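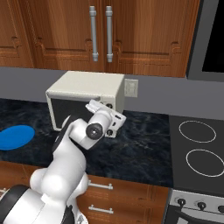

# Peltent Kitchen Task Set: Contact Fault at the Microwave Station

This gallery accompanies the fault notice issued by the Gunard simulation group in April. It is intended for staff who run the Peltent kitchen tasks and for partner teams at Sarmiento who use the same arm model.

The fault was reported on a Thursday by Adhiambo Nyaga during an overnight batch of 1,065 simulated trials. In 84 of them the gripper continued to press against the microwave after the contact limit had been reached. The stop signal was recorded in the log, but the controller did not act on it until 650 milliseconds later. The permitted delay is 20 milliseconds.

**Microwave station, simulated kitchen.** The white arm reaches over the dark countertop with its fingertips directed toward the upper part of the control panel. The gripper covers part of the door and partly hides the upper knob.

## Findings

The review was led by Sofia Marinho. The delay was traced to a change in the Hevus controller, which had placed contact messages in the same queue as routine status messages. When the queue was full, the stop request waited its turn. Trials at the other stations were checked against the same logs, and no late stops were found there.

No physical equipment was involved. The notice has nevertheless been classed as a safety matter, as the same controller release had been approved for use on the laboratory arm. That approval has been withdrawn.

## Instructions to users

- Do not run the affected Hevus release on any physical arm.
- Keep the logs of all microwave trials, including those marked as successful.
- Report any stop delay above the permitted limit to Adhiambo Nyaga before starting another batch.

Results from the affected batch should not be used in comparisons or training until they have been run again. A corrected release is under test, and the microwave trials will be repeated in full before it is made available to Sarmiento.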